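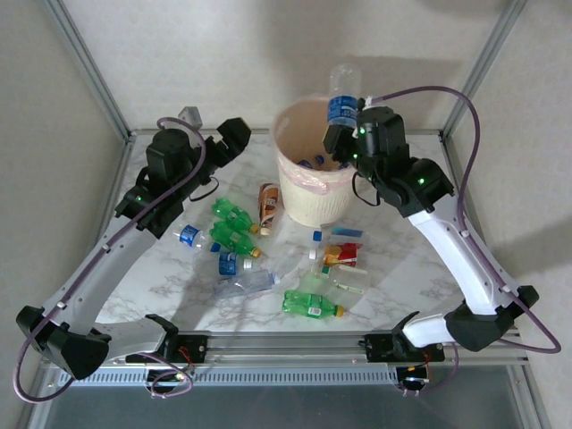
What the second arm cost us, and what we should have budgeted for

I've had a few emails asking what it takes to put together a two-armed table like ours, so I've written down the planning side. I'm not going to list exact prices for the arms, as ours came through a quote and yours will be different. What I can do is say where the money went and which lines were missing from the first version of the spreadsheet.

We're a small workshop in Traltlow. The job we set ourselves was clearing drinks bottles and cartons off a table and into a bin. It's a dull job, which suited us. Bottles come in awkward sizes, they roll, and clear plastic is hard for cameras, so if a setup can cope with bottles it should cope with most of what our customers sort by hand.

One arm or two

The first plan had one arm. Mereana Partington did the original costing and it came out well under our limit, with money left for a better computer. Riaan Steyn argued for two. His point was reach. With a single arm mounted at one front corner, the far side of the table is a stretch, and anything lying behind the bin might as well be in the next room. With an arm at each front corner they both get to the middle, and each has its own side.

We went with two in the end. The arms themselves doubled, obviously. So did the grippers, the mounting brackets, the gripper cables and the yearly service cover. The rail along the front had to be longer. The table didn't change, and neither did the computer, although Riaan would still like a bigger one.

If you only need to do one thing at a time, buy one arm. A lot of our work is still one arm holding a bottle over the bin while the other waits, and I'd be lying if I said the second had paid for itself yet.

The small lines

These were the ones we got wrong. The first spreadsheet had 16 lines and the current one has 30. Most of the extra ones are small, and together they came to more than one of the grippers.

Cables. Budget for longer ones than you think. An arm that reaches up and over needs slack, so you end up with big loops hanging off it. Our first set was cut to the measured length of the arm with no allowance for bending, and we had to buy again. The purple ones are the second set.

Frame. We priced aluminium posts and rail by the metre and forgot the corner brackets, the bolts and the cutting charge. The supplier, Lendport, was perfectly fair about it. It was on the quote and I hadn't read down that far.

Table surface. We have a white marble pattern with grey veining. It was the cheapest sheet in stock and I would pick a plain matt one next time. A clear bottle on a pale patterned top is harder to pick out than it needs to be, and shiny surfaces throw reflections.

The bin. This cost almost nothing but took a while to settle. You want an opening wide enough that the gripper doesn't have to be very exact, and a shape that doesn't tip if it gets nudged. We use an ordinary round one with a pink liner folded over the rim. Buy liners in bulk.

Stock. Bottles and cartons get crushed and the labels come off, so you need a steady supply. We collect ours from the kitchen and the café next door. I gave it a line of its own anyway, 67 pounds for the year, mostly for the odd shapes that people here don't drink.

Spares. I put down one spare set of gripper fingers per arm and a spare of each small circuit board. The boards are cheap and the wait for a new one isn't.

Time

I didn't cost our own hours in the first plan, and that was the worst mistake on the sheet. We kept a log for the second one. From the first delivery to the first full week of use in August it came to some 489 hours between the three of us. A fair part of that was mounting the arms, taking them off and mounting them again after we moved the brackets along the rail. If you pay people by the hour, put that in before you look at anything else.

What's next

We have a quote in from Shabalala for a second table, built to the same layout so that the spares are shared. Mereana wants to wait until the service cover comes up for renewal and get both tables on one contract. Riaan wants to spend the same money on different grippers for this one – softer fingers, mainly for the cartons. I'm with Mereana at the moment, but I've asked for prices on both and will put them up when they arrive.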